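Home and Craft Help > Cleaning and Care > Artificial plants and flowers

Cleaning and reshaping satin-type fabric roses with plastic stems

Status: Answered
3 answers

Question

I have a box of artificial roses that were on display in a hallway from one December to the next and then stored in a shed cupboard. Single stems, red, fabric petals, moulded green plastic over wire. The box label says Privum, but the supplier no longer lists them and there were no care instructions inside.

Condition as follows.

Dust is general and fairly heavy on the upper surfaces of the petals. It is greasy near the centre of the blooms. The hallway opens onto the kitchen, so I assume cooking residue.

Several outer petals have been flattened by the lid of the box. A few have a hard crease.

Some petal edges have begun to fray. The threads are short, 2 or 3 mm at most.

The leaves have twisted on their stalks and face in all directions.

I have tried a soft paintbrush, which removed the loose dust and left the greasy layer. I tried a damp cloth on one petal and got a pale tide mark at the point where the wet area stopped. The cloth came away slightly pink.

What I want to know:

Can these be immersed in water, or will the dye run?
Is there a way to get the crease out without melting anything? I don't know whether the fabric is polyester or silk.
Should the frayed edges be trimmed, sealed or left alone?

I would prefer to avoid aerosol cleaners as one member of the household has asthma. I have a garment steamer, a hair dryer and the usual kitchen supplies.

Posted by Malsha Paul

Answer 1

Put them in a pillowcase with a cup of salt, tie the top and shake it. Salt grabs the dust. Take them outside and shake them off after. Did mine like that for years and they came up fine. If they're really bad just rinse them under the laundry tap, they're only plastic.

Comments on this answer

Salt works on dry dust. It does very little on a greasy film, and coarse salt will catch on an edge that is already fraying. The question says both conditions are present.

Fair enough, mine were never near a kitchen.

Answer 2 (accepted)

The tide mark and the pink cloth are two separate results and should be treated separately.

The tide mark is most likely sizing. Fabric petals are stiffened before they are cut and pressed, and on cheaper stock the stiffener is water soluble. If you wet part of a petal, the stiffener moves to the boundary of the wet area and dries there as a line. The remedy is to wet the whole petal evenly or keep the whole petal dry. Spot cleaning with water gives the worst outcome of the three.

The pink cloth indicates loose dye. The amount matters. Deep reds are the usual offenders.

Dye test

Choose the poorest stem in the box. Press a white cotton bud, dampened with cold water, on the underside of an outer petal near the base and hold it for one minute. Do not rub. Examine the bud in daylight.

No colour or a faint blush: a short cold immersion is acceptable.
Clear pink or red: dry methods only, or solvent on a swab as set out further down.

Repeat the test on a sepal and a leaf. Green dye can behave differently from the red, and a leaf that bleeds onto a petal will leave a brown stain that does not come out.

Identifying the fibre

Most flowers sold as silk are polyester. Pull one loose thread from a frayed edge, hold it in metal tweezers over the sink and bring it slowly to a flame. Polyester shrinks away, melts and leaves a hard bead. Silk chars, smells like burnt hair and leaves a crushable ash. Do this well clear of the flower. If you don't want to use a flame, assume polyester and keep the heat low, as that is the setting that will do least harm to either.

Cold immersion

Only for stems that passed the dye test.

Half fill a deep bucket with cold water and add a few drops of plain dish detergent. I use Zunard unscented. Any clear detergent without bleach or softener will do.
Brush off all loose dust first, outdoors.
Hold the stem by the plastic, invert the flower and lower the whole bloom under the surface. Swirl it for 11 seconds or so and lift it straight out. Don't squeeze the head.
Rinse at once in a second bucket of clean cold water. Change this water as soon as it shows any tint.
Shake once, head down, then hang the stem upside down on a line in the shade. Upside down keeps the water away from the glue at the base of the bloom and stops it running down into the wire.
Do one colour per batch.

Leave them overnight. The centre takes far longer than the outside and will go musty if boxed damp.

Swab method

For stems that failed the dye test. Use isopropyl alcohol on a cotton bud, barely damp, with the window open. Test on an underside first, as alcohol lifts some dyes more readily than water does. Work from the base of the petal out to the edge in one direction. Given the asthma, I would do this outdoors and leave the stems in the carport for a few hours before bringing them in.

Sealing the edges

Leave the fray alone until the flower is clean and completely dry. Trim single threads with embroidery scissors, following the existing outline. Don't try to cut a notched tip back to a smooth curve, as the petal ends up visibly smaller than its neighbours. To hold the edge, put a thin line of fabric fray sealant on the underside only. It dries slightly shiny. Clear nail varnish also works but goes stiff and can yellow.

Comments on this answer

Dye test gave a faint blush on the petals and nothing on the leaves. Thread melted to a bead, so polyester. I have put 3 stems through the bucket method as a trial and the greasy layer is gone. No tide marks. The rinse water was slightly pink on the first stem only. The petals are softer than they were, which I assume is the sizing. (Malsha Paul)

Yes. A light coat of spray starch would put some body back, but you said no aerosols. Powdered starch mixed weak and applied from a pump bottle is the alternative. Let it dry hanging.

Does this apply to velvet petals? Mine are Wyss, flocked on one side.

No. Flocking sheds when wet. Brush only.

Answer 3

Adding to the accepted answer, which covers cleaning but not the flattened petals or the twisted leaves. I maintain display stock for an events hire firm, Stodumitz. The last full stocktake was 1,037 stems, mostly roses, so I have had reason to settle on a routine. Mine assumes polyester petals on a moulded stem with a wire core. Clean first and reshape second. Heat will set grease into the weave.

Step 1. Fix the stem upright

Push the stem into a block of floral foam or a jar of dry rice so both hands are free. Straighten the stem only if it is kinked. A slight bend is how most of them are made and it looks better in a vase.

Step 2. Work out which way each petal should go

Look at an undamaged stem before touching a damaged one. On a satin-type rose the inner layers wrap tightly, the base of the bloom forms a rounded cup, and the large outer petals curve outward. The sepals spread from underneath. Keep one good stem beside you as a pattern. It is easy to over-open a rose, and the inner petals won't readily close again.
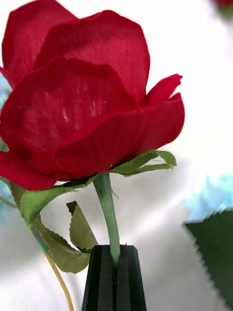
Step 3. Steam the crease

Set the garment steamer to its lowest output and hold it a hand's width off. Give the petal a short pass from the underside, then take the steam away and shape the petal with your fingers while it is warm. Roll it over a pencil for a tight curl or the back of a spoon for a broad one. Hold until cool. Several short passes are safer than one long one. If the fabric starts to pucker, stop, as that is shrinkage and it is permanent.

Keep steam off the base of the bloom. Hot-melt glue softens well before the fabric suffers, and the whole head can slide off the stem. If that does happen, let everything cool, scrape out the old glue and refix with a small amount of new.

A hair dryer on low is a fair substitute for mild flattening. It will not shift a hard crease.

Step 4. Turn the leaves

Check whether the leaf has a wire in it by feeling along the central vein on the back. If wired, untwist it by hand at the stalk, then flatten the blade. If there is no wire, the fold is in the fabric or the plastic rib and needs the same light steam as a petal. Shape it so the darker side faces up and the paler, veined underside faces down. Fine serrations along a leaf margin catch on everything, so turn the leaf from the stalk and don't pull on the blade.

Sepals usually want nothing more than lifting with a fingertip. A curl at the tip is normal and can be left.

Step 5. Wipe the stem

Plastic stems can be washed with a damp microfibre cloth and a drop of detergent. Wipe from the bloom down so the cloth passes over the moulded thorns in the same direction each time. Dry with a second cloth. Don't use silicone furniture spray, which gives a shine for a week and then holds dust.

Step 6. Store them properly

Flat boxes with the heads against the lid are the cause of most of the damage you describe. Stand the stems in a tall carton, or lay them down with the heads overhanging a roll of tissue so that no petal carries weight. Put acid-free tissue between blooms. Avoid newspaper, as the ink transfers. A garden shed gets too hot in summer for the glue. An inside cupboard is better.

Comments on this answer

Steamed two of the flattened ones from the underside. The soft bends have come out completely. The hard crease is reduced to a faint line and I am leaving it. (Malsha Paul)

That is about what I would expect. Turn the line to the wall.

What steamer setting in degrees?

Mine isn't marked in degrees. Lowest output, and test on the back of an outer petal.

Related questions

Removing candle wax from a fabric flower garland
Reattaching a rose head to a wire stem
Storing a Christmas wreath in a hot roof space
Faded artificial hydrangeas, can they be dyed?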